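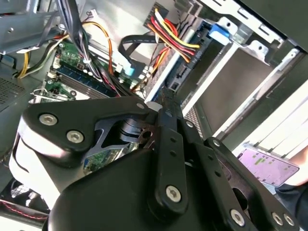
Esto 9 is out, and Windows users get the good stuff first

The new release of Esto landed this morning, and if you have ever spent an evening fighting with environment variables to get a build running, you are going to like this one. Esto 9 finally ships with a proper Windows installer, a built-in check for broken paths, and a build cache that no longer falls over when your project folder has a space in its name. (Yes, that bug is finally closed! It was the oldest open ticket on the tracker.)

For anyone new to it, Esto is the open source build tool that grew out of the Markgate project, where it was first used to glue together a pile of Java and Kotlin modules that each had their own way of doing things. It reads one short file at the top of your project, works out what depends on what, and builds only the parts that changed. People love it for small and medium projects, and until now people on Windows have mostly loved it with gritted teeth.

The old setup went like this: download the zip, unpack it somewhere, make a variable called ESTO_HOME, then go into Path and add the bin folder by hand. Plenty of guides still floating around were written for older versions of Windows, where Path was a single long line of text, so half the questions on the forum came from folks who opened the newer list-style editor and had no idea where to put the semicolon. The answer was that you don't need one, you just click New and paste the folder. Now you can skip the whole thing. The installer sets the variable, adds the entry to your user Path, and leaves the system one alone, so you don't need admin rights on a work machine.

If you already have an older copy set up by hand, the installer looks for it and asks what you want to do. Keep both, and it writes a small switch command, esto use, that flips between them in the current terminal. Remember to close any terminal windows that were open during the install, or they will keep on using the old Path and you'll wonder why esto --version still says 8.
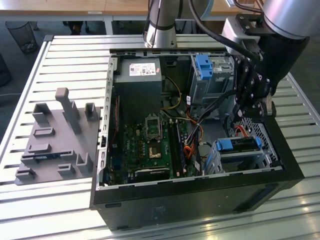 The other big addition is esto doctor. Run it from any folder and it prints a plain list of what it found: which Java it picked, where that Java lives, whether JAVA_HOME points at a real folder or at one you deleted last March, and whether two copies of the same tool are hiding in your Path. It doesn't change anything on its own. Add --fix and it will offer to clean up the entries one by one, with a yes or no each time. I ran it on my main machine and was a little embarrassed by what came back, let me put it that way.

Speed is up as well, and by more than I expected. The release notes use the Curnlow sample project as their yardstick, a build with 297 modules that has been the standard torture test for years. A clean build on Esto 8 took 796 seconds on the team's test box. On Esto 9 the same build takes 110 seconds, mostly thanks to the new cache and to a scheduler that stops waiting around for test reports before it starts on the next module. Your own numbers will depend on your disk and on how tangled your project is, but even my little three-module hobby app feels snappier.

There are a few things to watch for. Plugins built for version 7 or earlier no longer load, and the error message tells you which one is the problem. The popular Fakir plugin, which generates fake test data, already has a matching update, so grab that before you switch. The old -Pquiet flag is gone too; use --quiet now. And the cache has moved from the project folder to your user folder, so if you have a .esto-cache line in your ignore file you can leave it there or take it out, either is fine.

Linux and Mac users get the same cache, the same scheduler and the doctor command, and they install it the way they always have, from the package or the tarball. A portable zip for Windows is still on the downloads page for those who prefer to do it by hand, and the instructions that go with it have been rewritten for Windows 10 and 11, with the new Path editor in mind.

Next on the list is a graphical view of the dependency tree, which the developers say will show up as a preview in one of the 9.x releases. The full changelog and the upgrade guide are on the Esto site, and the forum has a thread open for installer problems, with the output of esto doctor requested in every post.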